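Ticket 632: Bin picking cell, comparison of gripper fingers
Site: Estville Automation Laboratory. Status: Closed, with one follow-up item

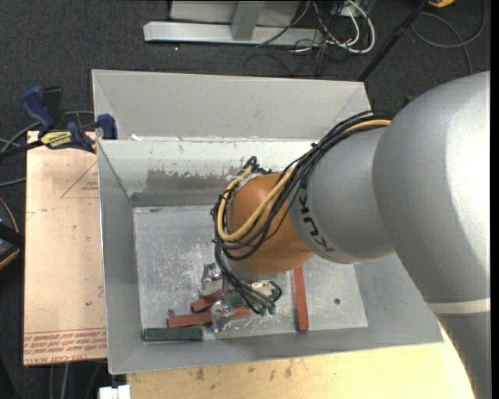
Can the result of one gripper trial be compared with another if the fingers were changed between them?
Only when the tool offset has been measured again after the change and the same pick list is used for both trials.

Summary of request
The Estville laboratory asked for assistance in comparing two sets of gripper fingers for picking rectangular blocks out of a metal bin. Set A is the standard set supplied by Polat. Set B is a longer set supplied by Drurkosov. The laboratory reported that Set B failed far more often than Set A when blocks were close to a bin wall, and asked whether the fingers should be returned to the supplier.

Equipment and settings
Arm: KUKA, existing installation, no changes to the controller during the trial.
Control software: Greswood cell package, standard configuration.
Pick list: 1,701 attempts in total, divided between the two sets.
Grip force: identical for both sets.
Approach: vertical, with a fixed retreat height.

Initial findings
The log for Set B contained 632 attempts. Most of the failed attempts carried the code for "closed without part." A smaller group carried the code for "contact before target," and these were all picks within one block width of a wall. The log for Set A showed the second code only rarely.

Support asked the laboratory to confirm the tool offset stored for each set. The laboratory replied that one offset had been used throughout, as the mounting plate was the same. The mounting plate does not determine the offset by itself. The fingertip position must be measured for each set.

Action 1
The fingertip position for Set B was measured with the pointer method at four orientations. The stored value was short by 18 mm along the tool axis. The new value was saved as a separate tool entry, and the program was changed to call the correct entry by finger set.

Result: early contact no longer occurred on picks in the open part of the bin. It continued on picks near the walls.

Action 2
The approach angle for picks near a wall was reviewed. The bin walls are sloped, and a vertical approach brings the wrist and the hose bundle closer to the wall than the planning model assumed. The model included the gripper body but not the cables or the hose. A simple envelope was added to the model to represent them, and the wall margin was increased for Set B only.

Result: wall contact was not recorded again in the repeat trial. The planner now rejects some picks that it previously attempted. These are logged as "no safe approach" and must be counted separately from failed grips.

Action 3
The laboratory asked whether camera exposure could explain the remaining failures, given the reflections from the bare metal floor of the bin. Exposure was lowered by one step and the pick list was run again with both sets. Position error fell slightly for both — the change was the same for each set and does not affect the comparison.

Conclusion of support
The earlier trial should not be used to judge Set B. With corrected offsets, both sets reached a comparable rate in the open part of the bin. Set A remains the better choice near the walls. Set B reaches parts at the bottom of a full bin with more clearance at the wrist. A return to the supplier is not recommended.

Follow-up item
Flexing of the hose during wrist rotation has not been assessed. The laboratory will run both sets through the full rotation range at reduced speed and attach the log to this ticket. The ticket will be reopened if the hose touches the gripper body at any point.

Closed 19 January 2018
Estville Technical Support Desk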